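4.3 Importing a text for annotation

Toleck accepts plain text and EPUB files. Scanned pages must be converted before import.

1. Open the Library panel and select Add Work.
2. Choose the file. Novels are split at chapter headings, short stories at blank lines.
3. Enter the author, the title and the year of first publication.
4. Set the passage length. The default is 500 words and the maximum is 1000.
5. Select Build Index and wait for the status bar to clear.

Note: Verse should be imported with Keep Line Breaks switched on. The setting cannot be changed once the index has been built – delete the work and import it again.

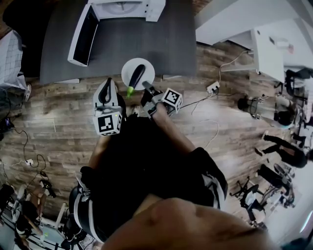

Character names are collected during indexing and listed under People. A character known by more than one name appears more than once until the entries are merged.

6. Tick the entries to be merged and select Join Names.
7. Choose the form to be shown in margin notes.

Caution: Join Names cannot be undone. Export a copy of the list first (see 4.5).

Up to 17 tags may be attached to a passage. Tags made in Zulu format are read on import, but nested tags are flattened to 2 levels.

4.4 Comparing two editions

1. Import both editions as separate works.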